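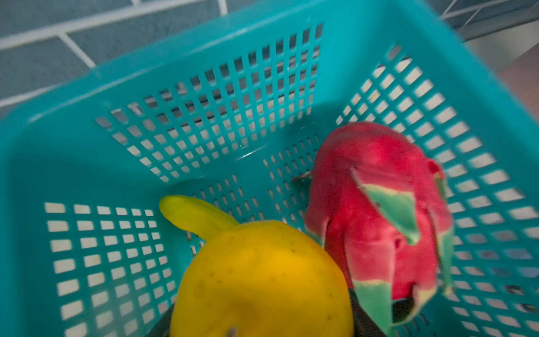

The Year I Stopped Buying Storage

4 min read

I grew up in a house where the junk drawer had its own junk drawer, so it was probably fate that I'd spend my thirties hooked on boxes. Bins, tubs, trays, those little dividers for socks — if it promised to hold other stuff, I wanted it. Then last September I moved to Urthorpe, into a place with two closets, and the movers carried in more empty containers than furniture. I stood in the hall and laughed until I had to sit down (on a tub, of course).

My neighbor Imke Baumgart came over with soup and looked around. "What goes in all these?" she asked. I had no idea! I'd been buying homes for things I didn't own.

So I made a deal with myself. No new storage for a year, and anything that sat empty for 50 days had to go. The first month was rough. I'd walk past the housewares aisle with my eyes on the floor like a kid passing a candy store. I did cave once, over a cookie tin, and I'm still not sorry.

What surprised me was how fast the stuff itself started to shrink. With no spare bin waiting, every charger and half-dead candle had to earn a spot on a real shelf. I sold a lot of it at the Tusirer flea market and made $731, most of it from a stack of old sewing patterns I'd forgotten I had. A woman hugged me over a 1970s jumpsuit. I'd pay for that feeling all over again.

The baskets were the hardest to part with. I love a basket with holes in it, I really do, because you can see what you've got and the air gets through. I kept a few for towels and potatoes (separate ones, don't worry) and gave the rest to Manuela Bassi down the street, who grows tomatoes like it's a contest.

I've also gotten braver about walls. All that money I used to spend on tubs went into wallpaper for the back hall, and I spent weeks leaning toward anything with a brick or tile pattern.

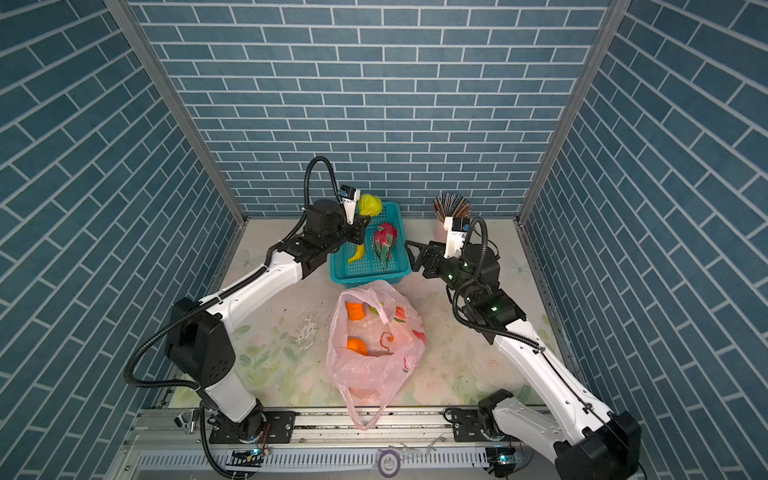 Blue brick-pattern wallpaper with thin white grout lines.

I went with plain yellow in the end. It took me two weekends and a lot of bad words, and one seam still doesn't line up by the light switch. I've hung my coat over it.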